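Haiyan Kang
Fabric and drape notes, thread. Wuvetti studio, tabletop bay.

1/ Finished re-hanging the green on the tabletop set. Posting the settings because Rostislav Čierny asked for them and I would like to type them once.

2/ Cloth is the Wollonar heavy cotton, chroma green, bought in May. Hem left raw. It was washed once at low heat, no softener. Softener adds sheen and sheen adds spill.

3/ Wrinkles: horizontal ones key out if the light is even. Vertical folds deeper than a finger do not. I steam the verticals and leave the rest alone.

4/ Tension comes from clips on the side edge. Start at the top, pull down, clip low. If you clip low first the top sags and you do it again.

5/ Let the hem run out onto the table. A hem cut flush with the surface leaves a dark line at the base that takes longer to mask than the whole rest of the shot.

6/ Light levels at the cloth, same meter, same spot: 2,737 lux before moving the overhead, 2,646 after. The drop is acceptable. The falloff toward the bottom is the part I still dislike.

7/ Ľubica Polák wants reflective samples kept a hand's width off the green. Agreed for final shots. For setup I don't bother.

8/ 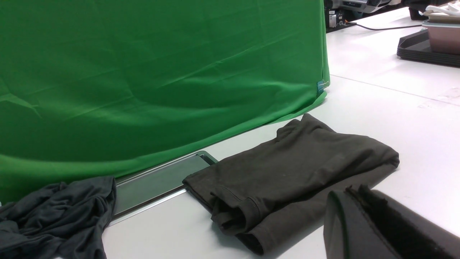
Green hung, clip on near the bottom of the right edge, hem out on the white top. Silver-rimmed panel against the base, gray jersey bottom left.

9/ Note the green in the panel. It is faint on the dark gray part but it will eat a hole in the key. Either tilt the panel or garbage-matte it.

10/ Dark gray jersey is fine against this green. The highlights on the folds hold detail. The creases go nearly black, so lift the fill before touching exposure.

11/ The table seam stays. Tape makes it worse. Vlasta Michalík retouches it in under 2 minutes and has asked me to stop trying to help.

12/ Scuffs: damp cloth, then dry cloth. No solvent on the matte finish.

13/ Next is the bottom left, where the green bunches. Steamer is refilled.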